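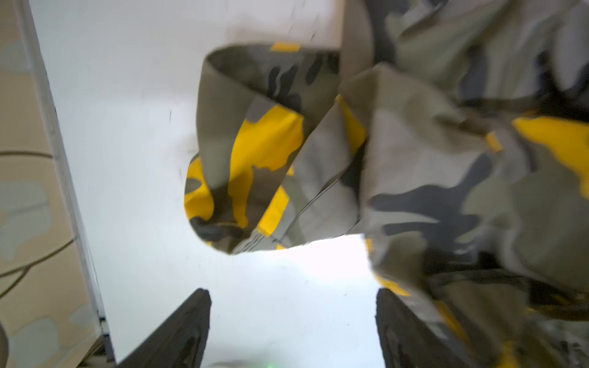 *Figure 4.1. A patterned garment on the tabletop, seen from the gripper.*

# Chapter 4: When the Gripper Won't Let Go

The worst fault I ever had to write up involved a sleeve. I'd been building up to this chapter for years with big, scary stories in my head (crushed fixtures, snapped belts, the works), and then a folding cell at Skimum stopped dead one afternoon in May over a piece of clothing, and I've been teaching from that one ever since.

I was there to help Benito Vallejo, the shift lead, get a Brulance arm ready for its first long run. The job was simple on paper. Pick up a garment by the sleeve, lift, lay it flat, fold. We had a batch of 200 pieces, nearly all of them plain, and we got through the plain ones with hardly a hiccup. Then we started on the camouflage.

On the 22nd camouflage piece the fingers closed on the sleeve and on a fold of the body underneath it. The controller was told to expect one layer of cloth. It felt more resistance than it wanted, decided the grip was weak, and squeezed harder. Then it lifted. The fabric pulled tight, the arm hit its force limit and went into a protective stop, still holding on.

So far, so good! A stop is what you want. The trouble came next, and it came from us.

Benito reached in to free the cloth. The arm was standing still, the light on the panel was amber, and both of us read that as "off." It was a pause. The gripper still had power, and the program was waiting for the load to drop below the limit so it could carry on. When he tugged the sleeve loose, the load dropped. The arm moved over 30 millimeters before I got to the red button. He came away with a bruised knuckle and I came away with a chapter.

I'd like you to keep two separate questions in mind as you read on:

- Why did the robot grab the wrong thing?
- Why was it able to move with a hand in the cell?

Students love the first one. It's a fun puzzle, with busy prints, shadows inside openings, and one layer of cloth sitting on another in the same colors. We'll get to it in Section 4.3. But start with the second, please. A bad grip costs you a shirt. An automatic restart can cost you a finger, and the fix at Skimum was a single setting, labeled 2030 in the Ledesma controller's menu, that made every restart wait for a person at the panel.

## 4.1 Stopped, paused, and off

Let's sort out three words that people on the floor use as if they were the same.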